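Ticket: Hot water runs out on second floor, rooms facing the yard
Property: Pudholm Guest House
Opened by: Front desk
Assigned to: Ayodele Afolabi
Opened: December 22, 2021
Status: Monitoring

Problem as reported
Guests on the second floor get hot water for 7 minutes or so in the morning, then it goes lukewarm. It comes back after a wait. First floor has no complaints. The front desk says it was fine until the boiler service in September, but there were few bookings on that floor between then and now, so the date may not mean much.

Checked so far
Tank thermostat is set to 60 C and the gauge on the tank agrees with it. Drained a bucket from the bottom of the tank. Some scale came out, no more than usual. The lower heating element reads 20 ohms, which is normal for this one. Upper element same. Both rated at 3000 watts and both heating.

Ran the tap in the second floor utility closet with nobody else using water. Stayed hot the whole time. Ran it again with a shower going in the next room and it dropped off quickly. So the tank is making enough hot water and something upstairs is mixing cold into the line.

Closed the cold supply to the tank and opened a hot tap upstairs. It should have slowed to nothing. It kept running, cold. That means a crossover between hot and cold at one of the fixtures - most likely a shower mixer with a bad check valve.

Went room by room shutting the stops under each mixer. With the stops closed in the corner double, the hot tap upstairs quit running. Opened them again and it started. Repeated this twice with the same result.

Work done
Took the mixer cartridge out in the corner double. The check valve on the cold side was stuck open with grit. Cleaned it and put it back as a temporary fix. Ordered a new Lullis cartridge and a pair of check valves from Warkunden. Bathroom floor wiped down, bedroom not affected.

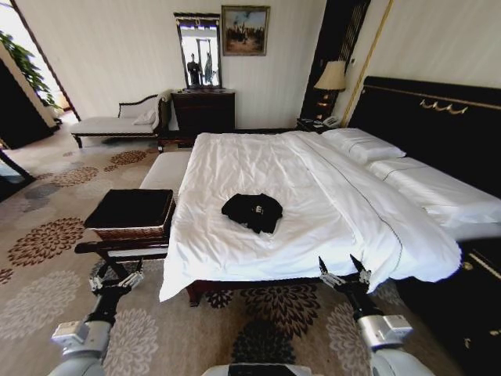 Yusuf added a note that the same grit turned up in the first floor mixers after the September service, and that the strainer on the incoming main should be pulled before the new cartridge goes in or it will clog the same way.

Agreed. Strainer added to the job. Will need the water off for the whole building - front desk to pick a time after checkout and put a notice on each door.

Next steps
Pull and rinse main strainer.
Fit new cartridge and check valves.
Repeat the closed supply test on both floors.
Ask the front desk to log any further complaints here with the room and the time of day.

Leave ticket open until the parts are in.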